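Open Day at the Drelgate Robot Floor: Frequently Asked Questions

This page covers the September open day at the Undetti building in Salem. If your question is not answered below, ask at the front desk when you check in, or reply to your booking email.

BEFORE YOU COME

Do I need to book?

Yes. Entry is free, but we can only take 200 visitors over the day and each booking is tied to a session. If you can't make it, please cancel through the link in your email so the place goes back into the pool.

What time are the sessions?

There are 3 sessions: 10 a.m., 12:30 p.m. and 3 p.m. Each one runs for 2 hours. The program is the same every time, so there is no advantage in picking one over another, although the 3 p.m. session usually fills last and tends to be the quietest.

Can I arrive late?

You can come in up to half an hour after the start. After that the doors to the floor stay closed until the group changes over. If you are held up, you may be moved to a later session if there is space.

Is there an age limit?

Children under eight can't come onto the robot floor. Between eight and fifteen they need an adult with them at all times. One adult may bring up to 4 children.

School groups should not book through the public page. Write to us first. We run separate mornings for schools with a shorter talk and more time for questions.

What should I wear?

Closed shoes, no exceptions. Tie back long hair and leave scarves and long necklaces in your bag. The building is large and can be cool in the morning, so bring a sweater.

Where do I park?

Use the visitor lot on the north side. The spaces by the loading doors need to stay clear. Bike racks are next to the main entrance, and there is a bus stop at the end of the access road.

Is the building accessible?

The whole open day is on the ground floor. There are no steps between the entrance, the demonstration area and the restrooms. A few folding seats are put out for each talk – tell the host if you need one and they will hold it for you. If you are sensitive to noise, we have ear defenders at the desk.

ON THE DAY

What will I see?

Every session starts with a short welcome and the safety talk. After that you will watch the Prista picking demonstration, in which an arm takes packaged items from a rack and puts them in an order tote. Then comes a break, followed by a second run where visitors choose the items.

The rest of the time is open. You can talk to the engineers, look at spare gripper parts on the table by the entrance, and try moving a small training arm with a hand controller.

What is Prista?

It is our name for the picking project. The arm, the gripper, the wrist camera and the software that decides where to reach are all part of it. We have been working on it for 2 years. It is a development system, and you can't buy one.

How close can I get to the arm?

There is a line on the floor, and you will be standing behind it. If anyone crosses it during a run, the host stops the arm and starts over. During the break the power is off and you may step up to the line for a closer look, but please don't touch the gripper or the cables.

The training arm is different. It is small and slow, and you are welcome to handle it.

Does the robot work on its own?

During the first run, yes. An engineer picks the order from a list and the arm does the rest. In the second run an operator has a hand on the stop button and may step in if an item is hard to reach.

Will it drop things?

Sometimes. Soft bags and shiny wrappers are the hardest. When a pick fails, the arm tries again up to 3 times and then moves on to the next item. We leave the failed picks in the demonstration, and the engineers are happy to talk about them afterward.

What does the robot's camera see?

The wrist camera sits close to the gripper, so part of the gripper is nearly always in its view. Where it points depends on how the arm is turned. When the wrist tips up it gets far more ceiling than shelf, and lights and ductwork come into view along with the goods. 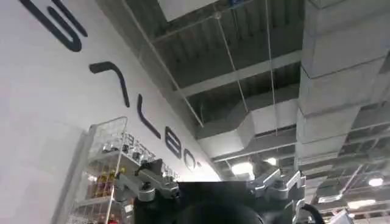 View from the wrist camera, with the gripper at the bottom and the wire rack at lower left.

The live view is shown on a screen beside the demonstration area. It can be slightly blurred, particularly on small packages.

Can I take photos and video?

Photos are fine, without flash. Short videos are fine too. Please don't use tripods or selfie sticks, and don't film the engineers' laptop screens.

Is there food?

Water and coffee are free in the entrance area. There is no café, and food and drink can't go onto the robot floor.

AFTER THE VISIT

Can I get the slides from the talk?

Yes. Tick the box on the sign-in sheet and we will email them to you within 2 weeks.

I left something behind. Who do I contact?

Reply to your booking email with a description of the item. We keep lost property at the front desk until the end of October.

Will there be another open day?

We plan to hold the next one in the spring. The booking page will open in February – people on the mailing list get the link first.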